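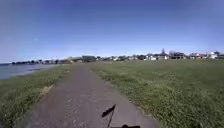

Paved path by the water

4. Tracking a bill and collecting comments

Use this section to add a bill to the Cleno watch list and open it for comments from residents. You need a staff account with the Editor role. Interns have the Viewer role by default and can't complete steps 3 through 7.

4.1 Adding a bill

1. Sign in and select Bills > Watch List.
2. Select Add. The search box accepts a bill number or a word from the title.
3. Type the number without the chamber prefix - for example, 2341 and not HB 2341.
4. Choose the chamber from the drop-down list. If both chambers use the same number, Cleno lists both results.
5. Check the sponsor and session year, then select Track.

Note: Companion bills aren't linked automatically. To link bill 2341 to its companion, 2891, open either record and enter the other number under Related.

Caution: Removing a bill from the watch list deletes the staff notes attached to it. Export the notes first (see 4.4). 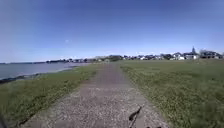 Path through low-cut grass

4.2 Opening the comment form

6. Open the bill record and select Comments > New Form.
7. Enter a closing time. Forms close at 5 p.m. on the last day unless you change this field.
8. Set the district filter. "Residents only" checks the ZIP code against the district file. A ZIP code split between districts is sent to the Review queue.
9. Select Publish. Copy the link into the member's newsletter or website.

Note: Comments are limited to 187 words. Longer text is refused on submission and isn't saved.

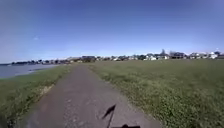 4.3 Sorting replies

Each comment arrives marked Support, Oppose or Unsure, as chosen by the resident. Staff can't change this mark. To group comments by subject, add a tag from the Tags panel. Tags are visible to the whole office.

Duplicate comments from one email address are stacked under the newest entry. The tally counts the stack once.

If the tally doesn't update after a comment is approved, select Refresh Totals. If it still doesn't change, send the form ID to Piroska Szekeres at the Grukska help desk.

Filed under: Legislative Offices, Setup Guides
© Grukska | Contact support | Back to top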